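The Good Plates

My sister and I inherited a flat in Hurkport and 2 opinions about how to empty it. Hers was boxes, labels and a van. Mine was tea.

We'd driven over from Kidthorpe in December with the heater stuck on full, so we were both a bit cross before we'd even got the key in the door. Aunt had lived there for 40 years and never thrown away a lid. Never! There were lids in the airing cupboard. There was a lid behind the wireless with a library ticket under it – Sukau Road branch, closed when I was at school.

"Kitchen first," said my sister, and pushed up her sleeves.

I said the kitchen would be easy (I really did say that). Plates in one basket, tubs in another, anything without a lid to go in the bin bag. By half past ten I was sitting on the lino reading a receipt from Czerwiński's, the hardware shop by the harbour, for a basket, white, and a set of tubs, also white. The receipt number was 3,738 and she'd drawn a ring round it in biro, as if she'd won something.

Everything white, that was her rule after Uncle went. White plates, white tubs, white shelf. She said you could see where you were with white. 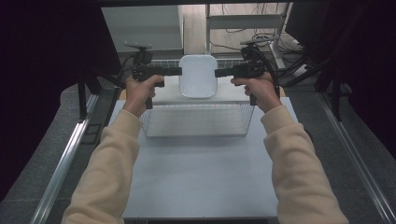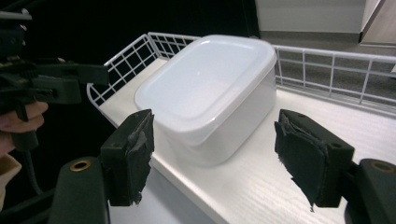
Tubs with their lids on, please.

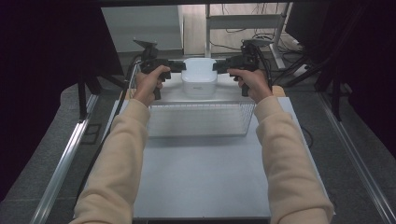
"Are we keeping the square ones?" my sister called.

"Which square ones?"

"The plates. The ones we weren't allowed to use."

I'd forgotten we weren't allowed. They came out for the priest and the man from the insurance, and we had our fish fingers off the chipped blue ones, which I'd have sworn I hated until I went looking in the cupboard and couldn't find a single one. I looked in the oven. I looked under the sink, where there were some 100 carrier bags folded into triangles, and I had to go and stand on the landing for a minute.

When I came back my sister had stopped packing. She'd put the kettle on and opened the fig rolls from the car, and she'd laid two of the good plates on the worktop with a fig roll on each, right in the middle, like something in a restaurant.

"She'd go spare," I said.

"She would," said my sister, and passed me mine.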